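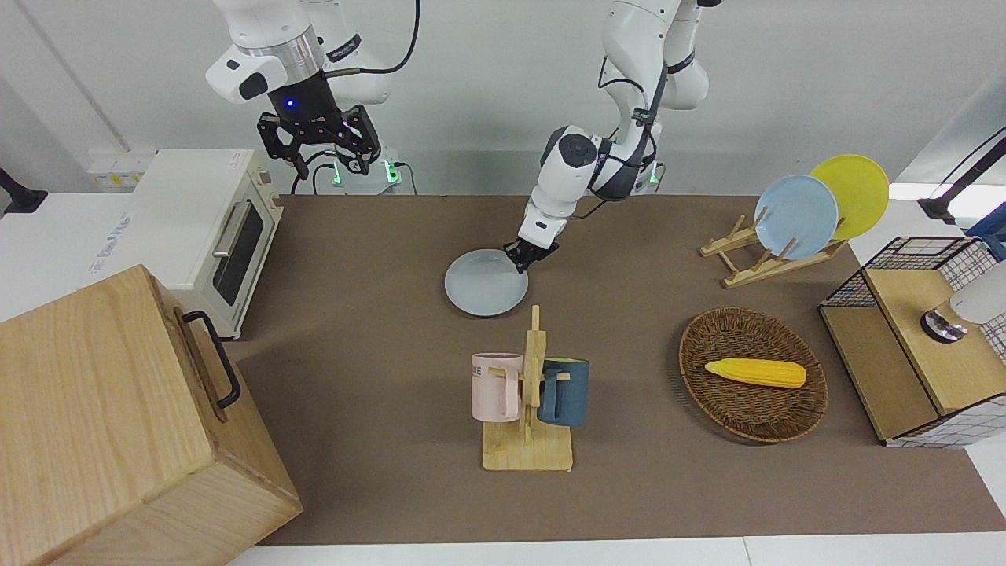 Figure 2. Bimanual tabletop cell with household items. The left gripper is at the rim of a plate; the right arm is raised.

4. Planning the Equipment Budget

4.1 Scope of the estimate

The purchase plan for the Osdale laboratory was prepared in January, before any arm was ordered. Earlier plans had treated the arms as the whole of the request and left the remaining items to be paid for out of general supplies. The present plan treats the cell as a single unit of purchase. It covers the two arms and their grippers, the overhead mounting, the table and its mat, the cabling, and the household items on which the arms work.

The items in Figure 2 illustrate why the last category deserves its own line. A toaster oven, a dish rack with plates, a mug tree and a woven tray each cost little when compared with an arm. They are, however, handled in every session, and they must be replaced with items of the same size and shape if results are to be compared across months. The plan therefore provides for the purchase of duplicates at the outset. A plate that is no longer sold cannot be replaced at any price, and a near match requires that earlier trials be repeated.

4.2 Quotations received

Quotations were requested from two suppliers, Bulen and Undeck. Bulen quoted for the full cell, with mounting and installation included. Undeck quoted for the arms and grippers alone and left the mounting to the buyer. The Undeck offer was lower on its face. Once the cost of a suspended mount and the hours of workshop labor were added, the difference between the two offers was small, and the Bulen offer was preferred on the grounds of a single service contract.

Both suppliers listed gripper fingers as a consumable part. The plan sets aside 535 dollars per cell per year for fingers and 658 dollars for cables and connectors. A further 500 dollars is reserved for household items. These sums are held apart from the capital request so that small repairs may be approved locally.

4.3 Space and mounting

Hanging the arms from above keeps the tabletop free for appliances and dishes, but it moves part of the cost into the building. The load on the support must be reviewed before delivery, and the review should be budgeted as a separate service. Power outlets should be placed within reach of the table, with capacity for any appliance that may later be used under power.

4.4 Schedule of replacement

The Cusi planning sheet, which the laboratory uses for all shared equipment, assumes one service life for every item in a request. This assumption does not suit a cell of the kind described. We recommend separate entries for arms, grippers and household items, each reviewed once a year.

Last updated: January

Search this site Enter keywords Go

Comments (3)

labmanager_k: Did the Bulen price include shipping? Ours did not, and it was a nasty surprise.

R. in facilities: Glad to see the load review given its own line. We are usually asked after the crate has arrived.

tabletop22: We buy spare plates by the box now. Mugs too.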